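The Case for Keeping the Merkside Reading Room

The district council has asked residents for their views on the future of the Merkside Reading Room, and the consultation closes in October. The proposal is that the building should be sold and its stock moved to the central library, with a collection point provided in its place. This association has considered the proposal and cannot support it.

The figures in the consultation paper are not in dispute. The Reading Room holds 1,144 volumes for loan, which is a modest number, and it is open for 18 hours each week. Loans have fallen. On a simple measure of books issued per pound spent, it compares poorly with the larger branches, and the council is entitled to say so.

Our objection is to the measure. A loan is recorded when a book leaves the building. No record is made of the pensioner who reads the newspaper through to the back page, or of the pupil who has no desk at home and does two hours of mathematics at the long table. The paper mentions such visitors in a single sentence and then sets them aside. A decision of this kind should not rest on the part of the service that happened to be easiest to write down.

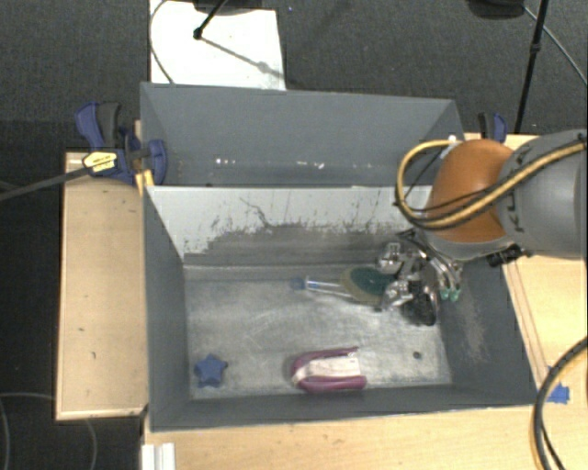
A collection point would serve those who already know which book they want. It would do little for anyone else. Choosing a book is in large part a matter of looking along a shelf, taking down the wrong one and noticing its neighbour. A small public room is for more than handing over a book already chosen. The staff at Merkside are asked about bus passes, tenancy forms and the spelling of Latin plant names, and they answer as best they can.

The council also states that the central library is within easy reach. For those with a car, this is true. The bus from the Flaletti Road estate runs once an hour and does not run in the evening. Over 900 people live on that estate, and many of them do not drive.

We accept that savings must be found. The association has suggested that the upper floor be let, that opening hours be moved towards the late afternoon, and that the 200 least used reference volumes be transferred to make room for more desks. None of these steps would be popular with everyone. Each could be reversed if it failed. The sale of the building could not, and the council should withdraw that part of its proposal before the matter goes to a vote.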